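FINHOLM HOUSEHOLD NOTES

Laundry: baskets, dark loads and printed shirts

The shared laundry at Finholm serves 11 households, and most questions sent to this newsletter since April have concerned the stage before the machine: what goes into the basket, how it is laid, and how long it stays there. The notes below replace the sheet that was posted inside the laundry room door. They apply to the Mirby house as well, where the machines are the same but the sorting table is larger.

1. The basket

Use a rigid plastic basket with perforated walls. Solid tubs hold moisture against the fabric, and a damp towel left in one overnight will pass its smell to everything under it. The pattern of the holes matters less than their number and their edges. Run a fingertip around a few openings on the inside wall before first use. Molding burrs catch knitwear, and a burr that cannot be felt with a dry finger will usually be found with an old nylon stocking pulled over the hand.

White plastic shows dye transfer and lint sooner than gray or blue. Wipe the inside walls with a damp cloth and a drop of dish soap, then stand the basket upside down until dry. A soft toothbrush clears small triangular holes. Do not use scouring powder, which roughens the surface and makes the next cleaning harder. 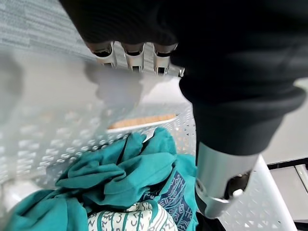 2. Sorting dark items

Black and very dark garments go in a load of their own at 40 degrees or below, according to the care label. Turn them inside out at the basket. Close zippers, empty pockets and undo cuffs at the same time. Lint on black cotton nearly always comes from towels or fleece carried in the same basket, so a separate trip is worth making even when the load is small.

Dark clothes should lie in loose layers. Pressing them down to make room sets creases in the fabric, and the creases are hard to remove from heavier cotton once it has been washed and spun. If the pile reaches the band of holes at the top of the wall, start a second basket.

New black garments are washed alone the first time. Test by pressing a damp white cloth on an inside seam. If color comes off on the cloth, repeat the separate wash before mixing the item with other darks.

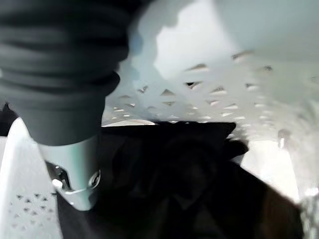 Barış Dursun
Laundry and Linen Editor

3. Shirts with printed graphics

Two residents wrote in with the same problem, a printed panel that cracked along the fold lines. Heat is the usual cause, followed by ironing directly on the print. Wash printed shirts inside out on the short cycle, spin low, and hang them by the hem. If they must be ironed, iron from the reverse with a cotton cloth between the print and the board. Metallic and silver-toned prints need the lowest setting.

Medium colors such as teal may share a basket with blacks on the way to the laundry room. They should be separated before the wash unless both have been through several washes without bleeding. A mixed basket is sorted on the table, one garment at a time, and never tipped straight into the drum.
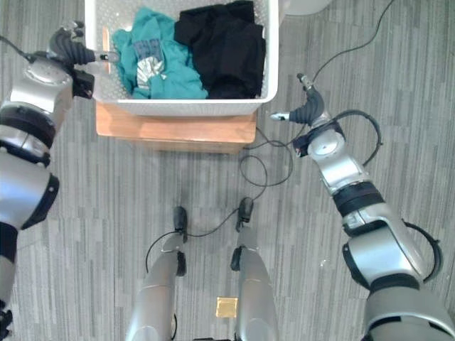
Teal printed shirt and black garment in a perforated basket.

4. Table and return

The wooden sorting tables were re-oiled under the Burnuveo maintenance plan. Wet laundry should not be set directly on them. Dry baskets are fine. Wipe up detergent at once, as it strips the oil and leaves a pale ring.

Clean laundry may stay in the room for 5 hours after the end of the cycle. After that it will be moved to the shelf by the door, still in its basket. Label baskets on the outside of the short wall with waterproof tape.

Byung-chul Won has the key to the supply cupboard and keeps the list of borrowed drying racks. Racks taken before the holiday are due back at Min, lower floor, by the date on the list. Questions for the next issue can be left in the box beside the dryers.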